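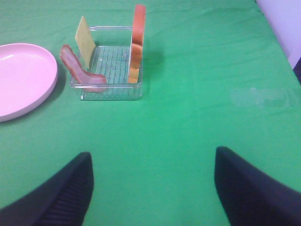

Field Notes > Wildlife > Interviews

Counting turtles on the Pomari

The woman who runs the turtle survey on the lower Pomari River asked me to leave her name out of this. People who know where turtles nest get phone calls, she said, and some of the callers want to buy. So she is the surveyor here, and the sandbars she talks about are not described closely enough to find.

She has walked the same stretch of river for 14 seasons. The work starts in May, when females leave the water to lay, and ends in September, when the last hatchlings are out. Most mornings she is on the first bar before 6 a.m.

"If you get there late, the tracks are gone," she said. "Wind takes them, or a boat wake, or a dog. A fresh crawl looks like somebody dragged a small tire up the bank. By nine it can look like nothing."

The survey covers map turtles, softshells and sliders. Each nest is marked with a flat stake, pushed in level with the sand, and given a number. Last season the numbers ran to 602. The season before, they stopped at 500, and she remembers because she had only bought that many tags.

I asked if the rise meant the river was doing better.

"I wouldn't say that. We had low water in June, so there was more sand. More sand means more nests where I can see them. The year before, they were probably laying up in the trees and I walked right past." She wants five more seasons before she says anything about a trend. The state biologist she reports to would like an answer sooner.

Predators take most of the eggs. Raccoons are the main problem, then fish crows, then fire ants, which get into a nest as the first eggs begin to crack. She does not trap raccoons and does not want anyone doing it on her behalf. For two seasons she put wire cages over some of the nests, with gaps wide enough for a hatchling to pass through. The caged nests did better against raccoons. Crows learned to watch her put the cages in.

"They'd sit on a snag across the channel," she said. "I started putting out cages with nothing under them. That worked for maybe a week."

The cages came out for good after high water rolled a dozen of them into the channel. She got most of them back in August, when the river dropped.

Her stretch begins below the old Skotico landing, where gravel barges used to load. The company left decades ago, but the cut it made in the bank is still there, and so is a long shelf of washed gravel that softshells seem to like. She thinks it drains faster than the natural bars. She has temperature loggers buried in both, and the gravel runs warmer in the afternoon.

Heat matters with these animals. In map turtles and sliders, the temperature of the nest decides the sex of the hatchlings, with warmer nests giving more females. Softshells don't work that way. "People hear one fact about turtles and apply it to all of them," she said. "I get that question at every talk."

I asked what people on the river do that helps, and what does harm. She had the harm ready.

"Driving on the bars. Side-by-sides, mostly. A nest is only a few inches down and you can't see it from the seat. After that it's fish guts. They clean a catch on the sand and leave it, and then every raccoon in the county knows about that bar."

As for help, she said most boaters can do one thing, and that is to pull up at the wet edge and stay off the high, dry sand from May through September. Anglers who hook a turtle should cut the line short if they can't get at the hook safely. Anyone who sees one crossing a road should carry it across in the direction it was headed – never back to the river, even if the river looks like the obvious place. A female leaving the water in June has a reason, and she will just start over.

The highway is the other half of the job. Where the Pagano Creek bridge comes down to grade, females cross to reach a sandy field on the far side. She walks both shoulders twice a week. A low fence of black plastic went up along one side three years ago and steers them toward a culvert. Some use it. Others follow the fence to the end and walk around.

"I'd make it longer," she said. "Everybody with a fence will tell you that."

This season she is also keeping a record of basking turtles, counted with a spotting scope from fixed points on the bank. The best log she has is a downed sycamore near the creek mouth. In April she had 31 on it at once, two of them stacked on a third. She was planning to be back there at 7 the next morning, before the fishing boats came through.

Tags: turtles, rivers, nesting season, wildlife surveys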